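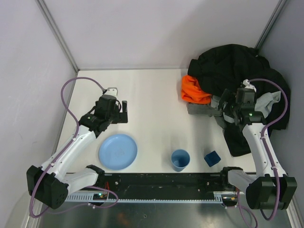 8th September

Cell B, bimanual sorting task. Page carries on from the back of the last notebook, which has gone missing with my good calipers.

State of play. We have until the October demo to get both arms sorting laundry from kitchen things without a student standing beside the enclosure making encouraging noises. The brief we wrote for ourselves in first semester says "mixed household items". I would like a word with whoever wrote that. I have checked and it was me.

Layout for this block: black pile at the back right, orange bit poking out the left side of it, greys wherever they ended up. Plate at the left, cup and cube along the front, middle kept clear for handovers. Left arm gets the plate, right arm gets the pile. The right arm has drawn the short straw, but it can't complain as we haven't written that module.

Problem 1: black gripper, black cloth. The segmentation can't decide where the fingers stop and the laundry starts. On the worst run it labelled the whole right wrist as a garment and tried to plan a grasp on itself. Damián Huenchumán reckons we should put coloured tape on the fingertips. I reckon we should have bought laundry in a nicer colour. Tape is cheaper. Try tape.

Problem 2: shadow on the back wall above the pile. The depth is fine but the colour threshold reads the darker patch as more cloth, so the height estimate for the heap comes out at 400 mm. It is not 400 mm. If it were we would need a bigger enclosure and possibly a counsellor. Masking out everything past the far edge of the table for now. Proper fix is to light it evenly, which means asking for the second lamp back from the drone people.

Problem 3: cable on the right arm. The purple run swings wide off the wrist and rides over the cloth on low approaches. Two clips on the forearm are holding but the arc past the wrist is all slack. Shortened it last month and the wrist then couldn't reach full rotation, so we lengthened it again, and that's how we got the arc. Somewhere between those two lengths is the right one. Don't trim anything, just re-route, and do the left arm at the same time so they stay matched.

Runs today: 93 attempts logged, counting the ones where I hit stop early. Not splitting them out by outcome until the labels are fixed, as at present a "success" includes picking up nothing with great confidence. The orange cloth is by far the easiest grab. Of course it is, it's orange. Anyone tempted to use it in the video, please show at least one black item too or Athanasiadis will ask about it in front of everybody, and he'll be right.

Plate: still the hard one for the left arm. The raised rim gives us something to pinch but only if the lower finger gets under it, and the approach angle that manages it also puts the forearm very near the front beam. Dropped the speed limit to 165 on the last segment (units are whatever the config file thinks they are, see the Grolov notes, good luck). Smoother. Also slow enough to make a cup of tea during.

Cube is fine. Cube has always been fine. If the demo goes badly we show them the cube.

Config is commit 2236 on the team branch. Please stop pushing straight to it. You know who you are and so does the log.

Visit: the Porkdale crew want to come through and look at the cell before October. They're running a single arm with a suction cup and are insufferable about their cycle times. Offered them any afternoon. Will tidy the bench, or at least move the mess to Brikholm's side.

To do
- fingertip tape, both arms, matte if we can find it
- lamp
- re-route wrist cables, then redo the range of motion check BEFORE running anything
- swap two of the black items for lighter ones and see how much of problem 1 goes away (all of it, I suspect, and I'll be cross)
- somebody other than me to fold the spare cloths, they're in the tub under the bench
- calipers

Left parked in the usual pose overnight. Key's in the drawer.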